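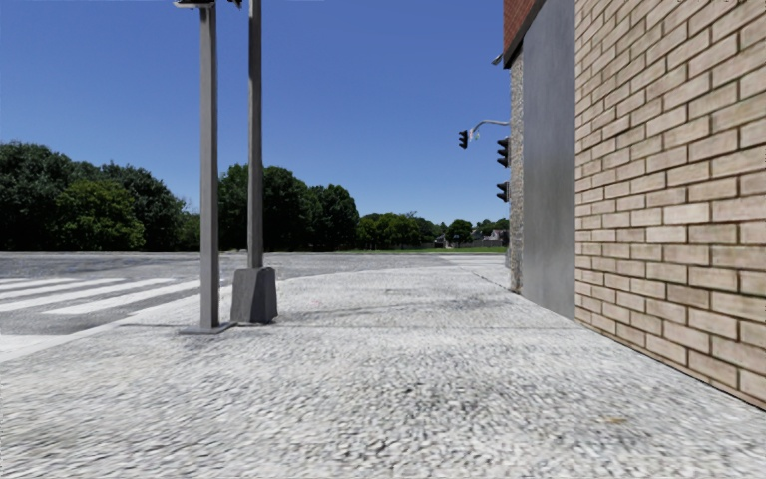

Somebody in the back row last Monday objected that sidewalks are boring, and that a course called Reading the Street ought to start with something people care about, like parking. Fair point. Parking is in week 5. Sidewalks come first, and they are on the exam.

Week 2 notes: The Ground We Walk On

Reading before class: chapter 4 of the Vurdale packet, skipping the part on drainage law unless you have trouble sleeping.

Why the sidewalk is a strange object

Think about who owns it. In many American towns the land under the walk belongs to the city, or the city holds a right to use it, while the person in the house beside it gets the bill when a slab heaves. You don't own it, you can't close it, you can't put a couch on it for long, and if the mail carrier trips you may be getting a letter. Students who rent find this very funny. Students whose parents own a corner lot do not.

The sidewalk is also the only part of the street that everybody believes was built for them. Shopkeepers think it is a porch. Dogs have their own view. The utility company thinks of it as a lid.

The three strips

Planners usually split a city sidewalk lengthwise. Next to the buildings is the frontage zone, where doors open and people stand reading menus they can't afford. Then the walking zone, which should stay clear and seldom does. Nearest the curb is the furniture zone, for poles, trees, benches and bins. On a narrow walk all of them occupy the same space, and the stroller loses.

Joints and finish

Concrete shrinks as it cures, and it will crack whether or not you give permission. The grooves across a walk are there to tell it where. These are control joints. Expansion joints are a different thing – they go all the way through and are filled with something soft, often near a building or a curb. Mixing up the two is the most popular mistake on the quiz, year after year.

Finish matters as well. A smooth trowel finish looks lovely in the brochure and turns into a skating rink in freezing rain. Broomed concrete grips better. Exposed aggregate, with the small stones left showing, hides dirt nicely and is less kind to small wheels.

Case for discussion: Sorkard

Sorkard replaced the walks on its main street and left the corners for a later phase. The later phase is still later. Come ready to say who was served by the new walks and who had to turn around at the curb. "The city was cheap" is a start, but I will ask what you mean.

Assignment

Walk one block you know well, on both sides. Write 80 words on each side and sketch the strips. Note anything standing in the walking zone, including yourself. Due at the start of class, on paper. The Stindine upload page is down again and I have stopped asking when it will be back.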